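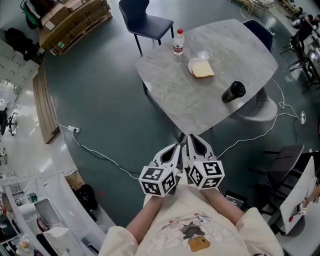

4.2. Small tables and the leftover meal

In the second part of the study we looked at what stays on a shared table when a short meal is over or is interrupted. We call this the leftover meal, following the term of Hughes and Wynne from our earlier report. The tables in the Lornberg building are small and used by many people during one day, so each object that is left there takes space from the next person. A typical set is shown in Figure 3: a plate with a slice of bread or cake on it, a plastic bottle with a red cap, and a black tumbler which lies on its side near the edge of the table. None of these objects is large. Together, however, they are spread over the top in such a way that a second person must move at least one of them before sitting down with a plate of their own.

Figure 3. Food and drink items on a shared table with a gray marble pattern.

We recorded 111 tables in this way, and from them we obtained 890 objects. Each object was put into one of four groups: food, dishes, drink containers, and other. A plate with food on it was entered as two objects, one in the food group and one in the dishes group. The same rule was not used for bottles, as it is often difficult to judge from a photograph how much liquid is inside. The coding was done by Glenys Hughes and repeated by Iestyn Wynne on 18 of the tables. They disagreed mostly on small clear items, which can be a cup or only a lid. When the two coders could not agree, we kept the item under "drink containers" and marked it as uncertain.

The position of the objects was more interesting for us than their number. Plates were most often found toward the center of the table. Drink containers stood beside or behind the plate, and they were also the objects which most often ended near an edge. A tumbler on its side was given a separate code, "lying", because such a vessel can roll and needs more free space than a standing one. In the Lakatos scheme the standing and lying vessels are treated together. We think that this hides a real difference -- a person who clears the table usually takes a lying vessel first, as both authors noticed during the visits in April.

The shape of the table top also has some influence. With rounded edges there is no clear corner where objects can be pushed away, and the people we talked to in the Ferkis rooms said they prefer to place their things in the middle. We did not measure this effect directly. The chairs were not coded, although their position can tell from which side the table was used, and we return to this question in Section 4.3.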